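The paper came on a roll from Rarketa, and it was wider than the table. She cut it with the kitchen scissors, which were blunt, and the edge went wavy near the end. She folded the wavy part under and taped it where it wouldn't show.

It was her second winter at the packing room in Brinix. In the first one she had shared the table with a man who hummed, and then he had moved to the Zevville branch and the table had been hers. She had liked that for a week. After that she started bringing a radio, but the reception was poor and she took it home again.

The work was parcels. People sent in things they had inherited or bought or could not keep, and the firm wrapped them and sent them on. Most of it was ordinary. Plates, clocks, a set of brass weights with one missing. A form came with each thing, and on the form there was a box for the value and a box for remarks. Hardly anyone filled in the remarks. They wrote 80 or 300 for the value and signed it.

The form on the top of the pile that afternoon said 295. It had first said 900, and someone had crossed that out with a ruler. In the remarks box was written: please look at it before you close the lid.

She read it twice. Then she put the form under the tape dispenser and fetched the box down from the shelf.

Inside was a lot of newspaper, and inside the newspaper were the parts of a toy theatre. There was a stage, two side walls, a back wall painted as a wood, and a bag of figures on wires. One of the figures was a king. Another had been a king too, but his crown had come off and been glued to a dog.

The proper thing was to wrap each part as it came out. She knew the order: flat pieces first, then the thick ones, then whatever was in the bag. She had the tissue ready. But the remark said to look at it, and she didn't think a heap of painted card counted as looking at it.

So she put it together. It took her most of an hour. The side walls had tabs that fitted into slots in the stage, and one of the tabs had been mended with a strip of envelope. You could still read part of an address on it. The street was in Kubo, where her aunt had lived. She had been taken there one June when she was small, and all she remembered was a wet dog and a bowl of cherries.

When the back wall was in she stood the king at the front and the dog with the crown behind him. It was dark outside by then. She bent down until her eyes were level with the stage, and the wood looked deep, as if you could have gone into it for some distance.

She thought about who had painted it. Whoever it was had been good at trees and bad at hands. She thought about the ruler, too, and the person pressing down on it to cross out the number. 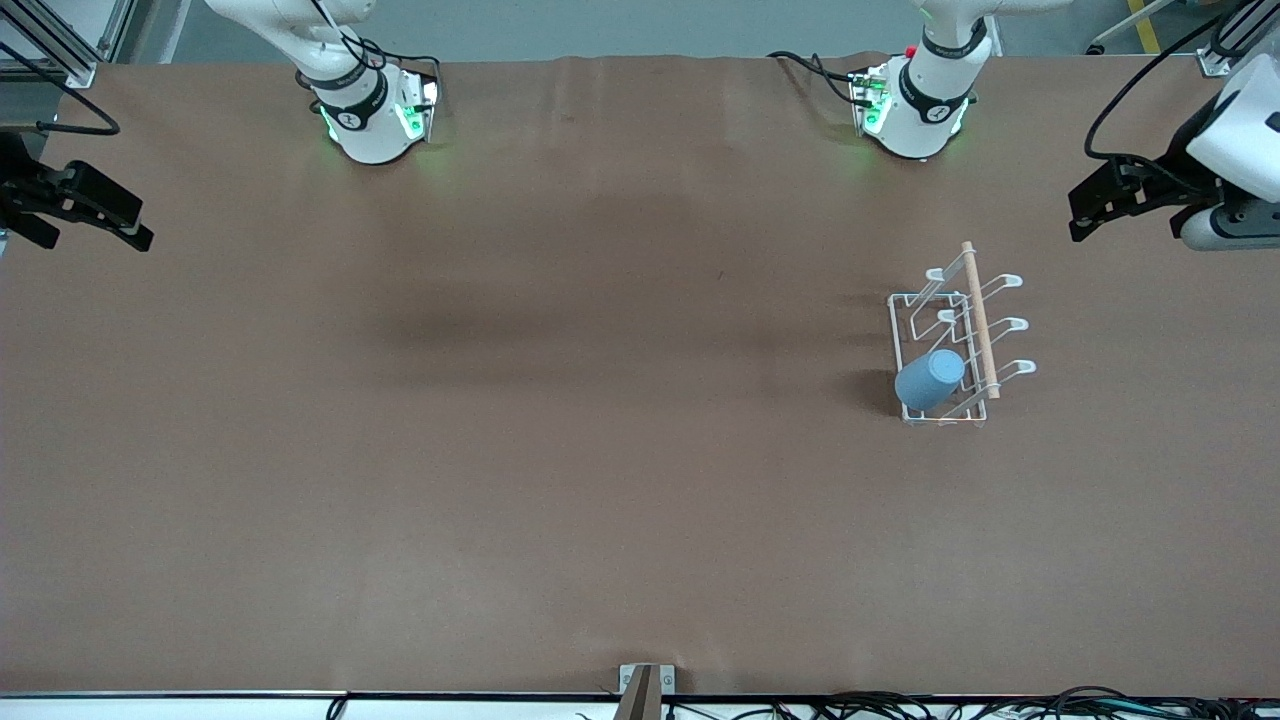

*Page last changed: December 26, 2024*

Then she took it apart again. The king went in tissue, and the dog went in tissue, and she gave the mended wall a double layer with card on both sides. She laid the flat pieces at the bottom and the bag of figures on top. The newspaper was old and she didn't want to throw it out, so she smoothed the sheets and put them back round the edges.

She held the lid over the box for a moment. She looked in, though there was nothing to see by then except tissue. She put the lid on and ran the tape along both sides.

There was a second form for the sender's copy, and it had its own box for remarks. In all the time she had worked there she had left it blank. She wrote: looked at, all of it, dog included. It didn't seem enough, so she added that the trees were very good.

She carried the box to the van shelf and went back for her coat. The brown paper had a crease in it where she had leaned. She pressed it flat with her forearm, switched off the heater, and went to catch the bus.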